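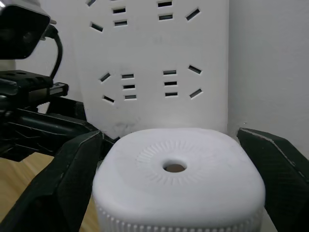
Figure 7.1 A white plastic part with a ribbed ring around its central hole and closely spaced flutes down the side wall.

Chapter 7
What a quotation for a mould leaves out

Most people who buy moulded plastic parts have never stood next to a moulding machine. They send a drawing, they get a price, and they compare it with two or three other prices. The cheapest wins unless somebody has a bad feeling about it. This chapter takes the side of the bad feeling.

By now you know how a mould is built and why the steel costs what it does. Chapters 4 to 6 dealt with gates, cooling and draft, and they assumed that everyone involved wanted the same thing, a good part at a fair price. That assumption is dropped here. A toolmaker wants the order. A moulder wants the machine running. A buyer wants the number at the bottom of the page to be small, and may have moved to another job before the first cracked part comes back. A quotation is written with all three of these wishes in mind, and you should read it that way.

7.1 The words that do no work

Take up any moulder's brochure and strike out every phrase that could appear unchanged in a rival's. "High quality" goes first. "One-stop service" goes next, although it does at least tell you that someone else will probably be doing the painting. "Advanced equipment" may mean a machine bought last year or one bought when the brochure was first printed. "Long mould life" means nothing until a number of shots is attached to it, and very little even then unless the material is named. A mould that runs happily in polypropylene can wear badly at the gate once glass-filled nylon goes through it.

What is left after the striking out is often a list of machine sizes and a telephone number. Those are useful. Keep them.

Students sometimes object that this is unfair, and that a firm has to say something about itself. So it does. But a buyer who takes "tight tolerances" as a promise will be disappointed, and will have no grounds for complaint. A tolerance is a figure on a drawing that both sides have signed. If it is anywhere else, it is a mood.

7.2 The Skestasska closure

The case we shall follow through this chapter concerns a screw closure for a line of garden feeds sold under the name Skestasska. The brand owner, Prillden, had been buying closures from a moulder called Malý for years and wanted a second source. Three firms were asked to quote. One declined. The other two, Malý itself and a newcomer named Natel, sent in prices for a new mould with piece prices to match.

Natel's mould was cheaper by a wide margin. Its piece price was lower as well, and its letter promised first samples in 5 weeks. Graça Antunes, who ran purchasing at Prillden, wrote one line in the margin of the file: "How?"

It was the right question, and it took until March to get an answer. The steel was softer than Malý's, and the quotation did not say so, because the enquiry had not asked. The cooling channels were simpler. The cycle time behind the piece price came from a calculation and had never been run on a real tool. The five weeks started when the final drawing was approved, and every change to the drawing started them again. None of this was dishonest. Each item could be found in the small print or got out of the firm by telephone. But the two prices that had been laid side by side were prices for two different things.

You may expect the story to end with the cheap mould failing. It did not, or not in that way. Prillden bought it, and it ran. The trouble came from the colour, which we reach in section 7.5, and the moulder was only partly to blame. The case is here because the comparison was poor. The outcome was tolerable, and a poor comparison with a tolerable outcome is the kind that gets repeated.

7.3 Counting what you will pay for

A first samples report usually gives the sizes of a handful of parts taken from one short run. Prillden's report from Natel covered 70 closures, all of them inside the limits. The moulding run that produced them was 861 shots long. The report did not say where in the run the parts had been picked, whether the machine had settled by then, or which cavity each one came from. In a mould with several cavities this last point matters a great deal. One cavity can be drifting while the average looks perfectly healthy.

There is a habit in our trade of treating such a report as proof. It is evidence, and fairly thin. It shows that the mould can make a good part. It says little about whether the mould will go on making them on a Friday night shift with a new batch of material and a chiller that needs servicing, and that is what the buyer is paying for.

Ask for the parts to be marked by cavity. Ask for the machine settings to be written down and signed. If the supplier says the settings are confidential, ask how you are meant to move the mould elsewhere should the firm close. You may not like the reply, but you will have learnt something for the price of a telephone call.

Payment terms deserve the same cold eye. Many moulds are paid for in stages, with the last stage due on approval of samples. Look closely at who does the approving and what happens if nobody replies. In the Natel offer, silence counted as approval.

7.4 What you should be able to do

After working through this chapter you should be able to read two quotations for the same part and say where they differ in substance. You should be able to write an enquiry that makes suppliers price the same steel, the same number of cavities and the same test run. You should also be able to work out a cost per part over the life of the mould, with repairs included, and to say plainly which of your figures are guesses.

You will need a calculator and the blank comparison sheet from Appendix C. The worked sums use a yearly volume of 200 thousand closures, and you should repeat at least one of them at half that volume. The cheaper mould looks rather different when you do.

Before reading on, find a plastic closure at home and write down everything you would have to specify in order to buy another one like it. Keep the list. We return to it at the end of section 7.6, where most readers find they have forgotten the material.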